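Quilt guild moves fabric swap to Harnholm hall

The Penesard Quilt Guild will hold its spring fabric swap at the Harnholm community hall this April, after outgrowing the back room at Figueroa Fabrics where it met for years.

Doors open at 10 a.m. and swapping starts half an hour later. Entry is $5, or free for guild members who bring their card. Anyone can take part, and there is no need to own a sewing machine or to have finished a quilt.

Each person may bring up to three bundles. A bundle should weigh no more than 2 pounds and be tied with string or a strip of selvage, with a tag saying what the fabric is and whether it has been prewashed. Quilting cotton, linen and flannel are welcome. Upholstery fabric will have its own table this year, after complaints last spring that it was getting mixed in with the cottons. Scraps smaller than a hand should go in the crumb bin by the door.

Guild president Soledad Beltrán said the hall gives people space to unfold things and look at them properly.

"Last year you had to hold a fat quarter over your head to see what color it was," she said. "We also had a line down the stairs, and some people went home."

The guild logged 918 yards of fabric at the last swap. Whatever was left on the tables went to the sewing room at Cliltgate Middle School, and the same will happen this time.

Two short demonstrations are planned for the afternoon. The first covers binding a quilt by machine, and the second is on joining leftover batting so it doesn't ridge. Both are included in the entry fee. Seats can't be reserved.

Patterns, books and rulers can be swapped as well, one for one. Rotary cutters may be brought only with the blade removed – the guild will not take loose blades. Unfinished quilt tops are fine if they are labeled as such.

Parking is behind the hall, with the entrance on the side street. The front steps are being repaired, so visitors should use the ramp. Members who can help set up tables are asked to be there at 8:30 a.m. and to bring a pair of scissors for cutting string.

The sign-up sheet for the demonstrations is at the front counter of Figueroa Fabrics. No sign-up is needed for the swap.
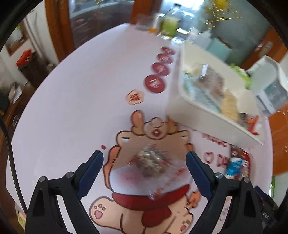
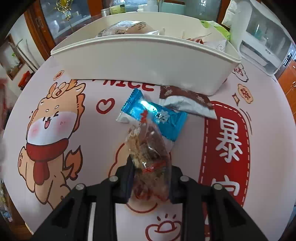 Clear packets of snacks over a printed tablecloth.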